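Boards > House and Home > Soft Furnishings > Curtains behind the sofa, help!

Curtains behind the sofa, help!

noemie_t
Hello all, long-time lurker, first proper post. We've got a window wall in the living room with the sofa in front of it, and I've been going round in circles over what to hang there. My other half wants blinds. I want curtains, one big long run of them, wall to wall, and I want them yellow! Well, gold. Pale gold. I've had samples from Rarberg taped up since July and the one I keep going back to is their lightest, but my sister says it'll look like a hotel foyer.
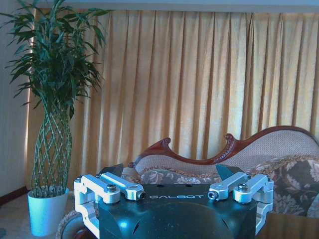

What I love is the way a pale gold goes when the daylight's behind it, creamy on the outside of the folds and nearly mustard down in the creases. You don't get that with grey. My worry is the length. Do I stop them at the sofa or take them right to the floor behind it, where they'll only get squashed and collect dog hair?

garnetf
Floor. Always floor. Short curtains behind a sofa look fine until you move the sofa, and you will move the sofa. We had ours made to finish just under the sill and then swapped the room round at Christmas, and there they were, flapping about like trousers in a flood.

Arnel_I
Going to disagree with Garnet. Ours go to the floor behind a three-seater and the bottoms are a disgrace. Creased, dusty, and one hem got caught under a sofa foot and ripped. If the sofa's staying put, save yourself the fabric.

garnetf
Or pull the sofa out a hand's width? Ours has a gap and I run the hoover nozzle down it.

Arnel_I
Not everyone has a hand's width to spare, mate.

krish_achari
More important than length is the heading. If you want nice regular folds over a long run you need either a proper pleated heading or a wave track. I did ours with cheap pencil pleat tape and it bunched up at one end and went flat at the other, drove my wife mad. Redid it with pinch pleats and they've hung straight ever since. Took me 13 evenings with the sewing machine, mind you, and I broke 2 needles.

noemie_t
Thirteen evenings! I'm not that brave. What about lining? The lady at Rarberg said to line everything but then surely I lose the glow?

krish_achari
You'll lose a fair bit of it, yes. Thin cotton lining in ivory is the compromise. Blackout kills it stone dead.

gkhurana
Line them. Please line them. We left ours unlined for exactly the reason you say, lovely in the morning, and after a few summers the folds facing the window had faded and the creases hadn't. Permanent stripes. Also, people can see your lamp and your outline in the evening, in case that bothers you.

noemie_t
Oh, I hadn't thought of the fading. Ivory lining it is then. And I've decided on the floor (sorry Arnel). Hotel foyer or not, I'm ordering the gold!

Arnel_I
Don't come crying to me when the dog's asleep on them.

Comments

Pelmet Pam: Nobody's mentioned a valance. A plain one along the top hides the track and doesn't cost much.

gkhurana: Hate a valance, sorry. Dust shelf.

Tilly: Very useful, I'm doing a bay next and was about to buy pencil pleat.

Contact us | House Rules | © Grurkar Boards | Back to top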